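Ticket 748 – Dishwasher in shared kitchen, glasses cloudy and plates left dirty
Opened by: Şengül Baysal
Assigned to: Enda Rafferty
Location: Egan building, second floor kitchen
Priority: Low, changed to Normal
Status: Resolved

Şengül Baysal wrote:
The dishwasher on the second floor isn't cleaning properly. Glasses from the upper rack come out with a white film on them and the mugs have grit in the bottom. Plates in the lower rack are better but the big ones still have dried food near the middle. It has been like this since we came back from the summer break. I have tried two different brands of tablets and the result is the same with both. There is no error code on the display and it runs to the end of the program every time.

I am leaving clean glasses on the counter to air dry because I don't trust them going straight into the cupboard.

Enda Rafferty wrote:
Thanks. A few questions before I come up.
Which program are you using?
Is the salt light on?
Has anybody cleaned the filter this year?

Şengül Baysal wrote:
We use Eco. Sometimes people use Quick if there is a meeting coming up. The salt light has been off the whole time. I don't know about the filter. Bhupendra Agarwal said he did it in January, so it has been a while.

Pictures attached.

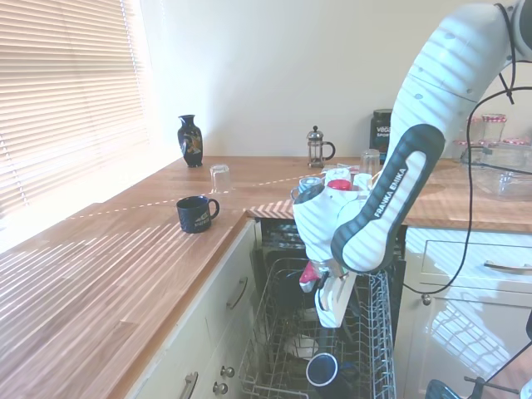
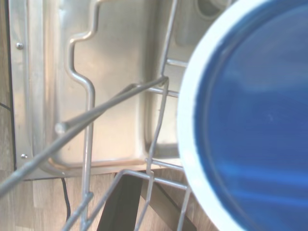

Enda Rafferty wrote:
OK. Let's start with the cheap things and do them in this order. Please don't change more than one at a time or we won't know which one did it.

1. Filter. Take out the lower rack, turn the round filter counterclockwise and lift. There are two parts, the cylinder and the flat screen under it. Rinse both with hot water and an old toothbrush. Lock it again when you put it back.
2. Spray arms. Check that each one spins freely by hand. Hold them up to the light and look through the holes. A wooden toothpick is fine for clearing them, no metal pins.
3. Big dishes. Anything large and wide should go in the lower rack, along the side, leaning the same way as its neighbors. If it stands too tall it stops the upper spray arm and everything above it stays dirty.
4. Run it empty on the hottest program with a cup of white vinegar standing upright in the upper rack.

Report back after step 2 before doing the rest.

Şengül Baysal wrote:
Step 1 done. The filter was bad. There was a layer of gray fat on the screen, plus a piece of a label from a jar and some rice. I ran a normal load on Eco afterward. Plates are now fine. Glasses are still cloudy but the grit in the mugs is gone.

Step 2: the lower arm spins and the holes are clear. The upper arm spins but slowly, and four of the holes were blocked with what looks like lime. I cleared three. The last one I can't get at.

Enda Rafferty wrote:
Good, that is half of it. The upper arm unscrews on that model – there is a plastic nut in the center, turn it clockwise to loosen. Soak the whole arm in vinegar and warm water overnight and the last hole should clear.

The film on the glasses sounds like hardness. I know the salt light is off but I would open the salt container and look. The float in those sticks.

Yogesh Agarwal wrote:
Adding a note for whoever picks this up. We had the same thing on the fourth floor, ticket 359. The softener was set to the lowest level from the factory and the water here needs a higher one. Ravindra Tyagi changed it and the film stopped after a few washes. The old film did not come off in the machine, we had to wipe the glasses with vinegar by hand.

Şengül Baysal wrote:
Salt container was nearly all water. I filled it and wiped up the spill, then ran a rinse right away as the lid says. Softener was on level 1. Where do I find the right number?

Ravindra Tyagi wrote:
Set it to 4. Hold the start button with the power off, then switch on and keep holding until the number blinks. Press start to step up. Switch off to save.

Enda Rafferty wrote:
Any change?

Şengül Baysal wrote:
Yes. I soaked the upper arm overnight and all the holes are open now. Softener is on 4. Five loads so far. New film has stopped. I did the old glasses by hand and they are clear again, except two that seem to be etched, and I put those with the recycling.

One thing left – the lid of the salt container is hard to close and I think the seal is worn. Can we order one?

Enda Rafferty wrote:
Seal ordered from Gilex, part 281. I'll fit it when it arrives. I have put the filter on the monthly list for the second floor.

Closed 9 October 2023. Seal fitted, no leak on test run. Reopen this ticket if the film returns.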